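Search this forum
Enter keywords – Go

Laswood Shared Workshop Forum > Builds in progress > Robots and automation

Kitchen arm – simulate first or just build the thing?

Print this thread | E-mail this thread

triria_bench wrote:
Hello all, and sorry in advance for the long post, I've had a whole flask of tea and nobody at home wants to hear any more of this. Some of you know I've been building an arm on the end bench, the one by the window that sticks. The plan is for it to pick up fruit and veg and put it on a chopping board, so that my mum, whose hands are bad in the mornings, can have her things laid out ready. No knives, before anyone asks!

The real arm has all its joints moving now, but the elbow sags under load and I'm waiting on a replacement gearbox from Ziółkowski. So for the past few weeks I've been working in simulation instead. I've put a ready-made arm model into a kitchen, with an island to work at, and I've been writing the picking routine against that. My scoring is very simple: fruit in the gripper and lifted clear counts as a pick, anything else is a miss. Up to last night I'd done 1,306 tries, and 54 of the last hundred were picks. 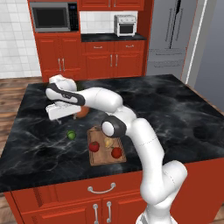 The lime is the one that drives me up the wall. Tomatoes I can get fairly well, but with the lime the fingers come down a touch late and it rolls off towards the edge, and then the arm goes chasing after it like a dog after a ball. I've tried a slower approach and I've tried more friction on the finger pads. Slower helped a bit. Has anyone here had luck with small round things?

Remigiusz Zawadzka wrote:
Lovely to see this moving along, and your mum is lucky to have you. I'm going to be the grumpy one though. I spent most of a winter tuning a gripper on screen, got it beautiful, and then the first real plum went straight across the floor. Simulated contact is very forgiving in some places and very harsh in others, and you don't find out which until you've got real fruit in front of you. If it were mine I'd clamp the gripper to a drill stand this weekend and lower it on to limes by hand. You'd learn more in an afternoon than in another thousand tries.

istitz wrote:
I don't agree with Remigiusz, or only by half. My own arm put its wrist through a cupboard door because I skipped this stage, and I'm still paying for the hinge. Finding out that the elbow swings wide while it's only pixels is worth a lot. On the lime – have you looked at your physics time step? Mine was far too coarse and small objects got a sort of kick when the fingers touched them. Halve it and see.

triria_bench wrote:
Thank you both. I hadn't touched the time step at all, it's whatever it came with. I'll halve it tonight. And Remigiusz, I do like the drill stand idea, I could do that without waiting for the gearbox. Is anyone using the stand on Saturday?

Remigiusz Zawadzka wrote:
All yours. I'll bring limes. istitz, I maintain the cupboard door would have happened anyway, you had no end stops!

istitz wrote:
It had end stops. They were in a drawer.

triria_bench wrote:
Quick update. With the time step halved, the lime stays put on 4 tries out of 9, where before I was lucky to get one. It runs painfully slowly on my old laptop, so I've left it going overnight with the lid propped open. Will report back after Saturday.

Reader comments

Anastasia Mavromatis, September 24, 2020
Found this while looking for help with my own gripper, which drops eggs. Soft finger pads cut from an old silicone oven mitt did wonders for me with plums, and they might suit limes too. Mine are stuck on with double-sided tape and need changing now and then.

Guest
Which software is this in? I read it through twice and couldn't find it.

Guest
Please do post how the drill stand went, I've got the same sagging elbow and would love to know if the new gearbox cures it.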